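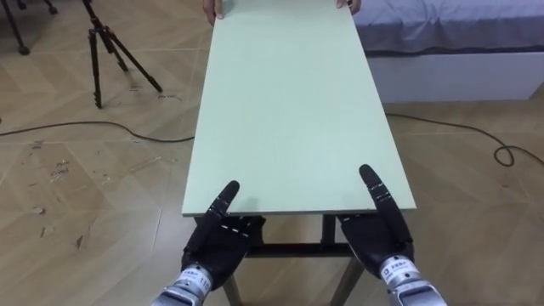
# About Gavalas

Gavalas reads power and gas contracts for people who have to sign them. Our clients are bakeries, cold stores, two hospitals and a good many small manufacturers, most of them in Prevdale and along the Buvport line.

We started with 17 clients and a suspicion that "fixed price" didn't mean much. It often doesn't. One supply agreement we keep in the office runs to 112 pages, and the word "fixed" has its own definition on page 57. Read it slowly and you'll find the supplier can pass through network charges, balancing costs and anything a regulator might dream up later.

## What we do

We check bills against contracts, compare offers and tell you what an early exit would cost. We also publish the Pollalano Note each January, a plain summary of wholesale prices and government relief schemes. It makes no forecasts. We have read plenty of other people's, and kept them, and they age badly.

## How we're paid

You pay us a set fee. We take no commission from retailers, though you should ask to see that in writing, and ask every other adviser the same question. "Free" energy advice is usually paid for somewhere in your unit rate.

There are 14 of us. Some used to work for retailers, and they tend to be the least trusting people in the building – especially about green tariffs, capped tariffs and loyalty discounts.

If your contract is a decent one, we'll say so and send a small invoice. The Prevdale office answers the phone from 8 am.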